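Zundmont RackHand: a long look at a shop-floor helper
Reviewed by Shufen Qin
Our rating: 2 out of 5

Every maker of robot arms now has a chore it swears the machine can do. For Zundmont it's server racks. The RackHand package is an arm, a gripper and a simulated workroom to try your jobs in before anything gets bolted down at your own site. I run the spares bench at Wekura, where we look after 40 racks for small firms, so I was the sort of customer they had in mind.

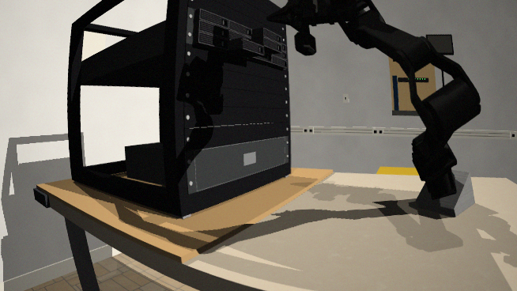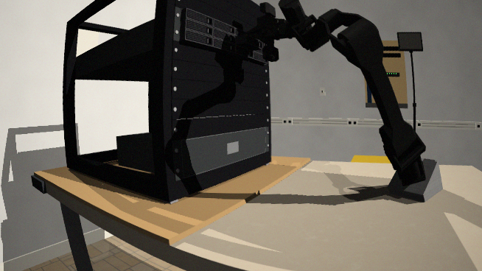

Simulated views of the arm and the open-frame rack.

Can it take over drive swaps from a technician yet?

Only in a room laid out to suit it, and with a technician close by to deal with everything on either side of the swap.

I'll start with what I liked. Setting up a job in the simulator is quick, and I had my first one running before lunch. You can shift the rack, try another angle of approach and find out early that an elbow is going to hit a post. That is useful and I'd pay something for it. The manual is decent too, apart from the chapter on error codes, which seems to have been written for a different product.

Now the grumbles. A rendered rack has no cables hanging down the front. It has no bent handle, no sticky latch, no label peeling over the catch. Ours have all of those, sometimes in the same bay. When I asked Zundmont how the gripper copes with a drive that needs a wiggle, I was sent a video of a drive that didn't.

Then there's the rest of the job. Pulling a drive is the short bit. Somebody has to read the ticket, find the right rack, fetch the spare, open the packaging and get rid of the old one. The arm stays on its base through all of that. My colleague Qiuyue Cai says she'd sooner have a trolley with good wheels, and I can't argue.

I had the same feeling with the Gustico kitchen arm I tried at home, which stirs a pot well enough as long as you do the chopping, the pouring and the washing up. It went back after a fortnight. Both machines do one step in the middle of a chore and get sold as doing the chore.

The simulator alone is 388 a month, with support on top. For a big site with identical racks in tidy rows, there may be a case for it, and I'd like to hear from anyone running one on live kit. For a mixed bag like ours there isn't. We've let the trial lapse and I've asked to be told when they have a gripper that can manage a stiff latch.

Good: quick to set up, catches collisions early
Bad: price, error codes, does too little of the job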